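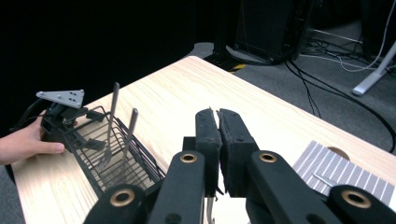

Pale tabletop, straight grain.

Weaving notebook, Fimonton, June 2024

Gray at last! Bath 11 gave the color I have been chasing since January, a soft pencil gray with no brown in it. Same oak gall stock as before, but I strained it through cloth this time and let it stand overnight before the yarn went in. Iron went into a separate pot. Bogumił had been telling me to keep the two apart and I should have listened sooner, the skeins came out so even that I kept turning them over looking for the blotchy side.

Weights: 200 g of the Derkia cotton, scoured twice. Iron at 2 percent of dry weight. I dipped for four minutes, squeezed, aired, then rinsed until the water ran clear. The old Metano skein went through the same bath as a check and took a bit greener. Still pretty, but I won't mix the two in one warp. Labeled and hung on the back rail, please leave them there until the wash test is done.

Fanni thinks the iron may make the cotton brittle over time. Fair point. I have put one short length aside, undyed next to dyed, and we'll tug at both next January. If anyone has a better way to test this than pulling until it snaps, write it in the margin. 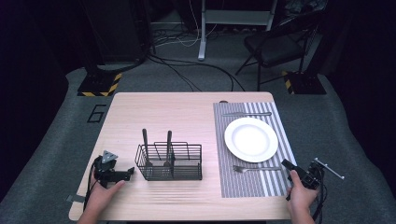 The next warp is going to be stripes, and I want them uneven. My first drafts were all regular repeats and they looked like mattress ticking, which I like fine on a mattress. Iñaki suggested drawing widths from a shuffled stack of cards and then fixing whatever looks wrong by eye, and that got me much closer. The gray and white placemat has the same feeling: the stripes change width as you go across, and then there's a wider white-striped band at the right that lets everything settle. Even with the round white plate on it the pattern still carries – good to know for table pieces, where the middle is mostly covered up. I'm going to try a heavy band on one side only.

Loom notes. The Mac Carthaigh is threaded for plain weave and holding tension beautifully since Casimiro replaced the cord on the back beam. Selvedge still pulls in on the left. Could be my beat, could be the temple set too narrow. Move it out a little and see.

To do: wash test on bath 11, light test in the south window, ask Tanveer whether the fine reed is free. Wind the white first. Don't throw out the gall stock, I think there's another bath in it!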